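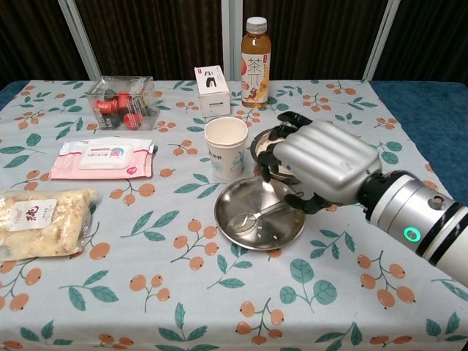

Ask anybody who has bought a robot what the robot cost and they'll tell you straight away. Ask what the rest of it cost and they go quiet, or they laugh, or (in my case) they get out a spreadsheet with a tab called "oh no."

I run the workshop side of Cinolell, which is a grand way of saying I sign for things. Last November we finally got the go-ahead for a two-armed machine to work on table jobs: picking up bowls, plates, spoons, the kind of small stuff you do at lunch without thinking. I'd been pushing for it forever. I was so pleased that I read the Ranico quote standing up in the parking lot!

The quote was very clear, I'll give them that. Arms, base, hands, shipping, three days of setup. What it left for me to discover was hands, plural, as in spare ones. Fingers take a beating. They knock into table edges and bowl rims all day long, and if you have one pair and a finger goes, you're sitting there with a very expensive coat rack while the part comes by sea. Our first wait was six weeks. So my number one piece of advice, and I'd put it on a T-shirt, is to buy the second pair with the first order, when the salesperson still wants something from you.

Then there's the room. We priced a proper partitioned bay from Drendivberg and I nearly fell off my chair. What I'd really been paying for in that quote was glass. You want a plain background and a bit of separation from the rest of the floor, and curtains on metal frames do that for a tiny slice of the money (plus you can shove them around when you change your mind, and you will change your mind).
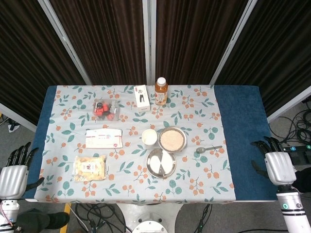
Cables deserve their own budget line. I gave them none. Power for the base, power for the computers, network, extension strips, and covers for all of it once somebody catches a toe. I've spent nearly $1000 on cable and cable covers and I'm still not done.

Props, on the other hand, are wonderfully cheap. Tablecloths, paper cups, steel plates, snacks, a bottle of tea. Put down a line for groceries anyway and make it monthly, as food goes stale and your accountant will want to know why an automation project keeps buying rice.

The thing I'd fight hardest for is people. Santeri Toivonen, who planned the same kind of purchase at Yoo a year ahead of us, told me to count two people per robot and not to let anyone talk me down to one. I let someone talk me down to one. By the second Monday I was resetting the table myself between phone calls, spoon back on the plate, bowl back in its spot, over and over. We hired in the spring.

Would I buy it again? Oh, in a heartbeat. I've got the next one penciled in already, with the spare hands on the first page.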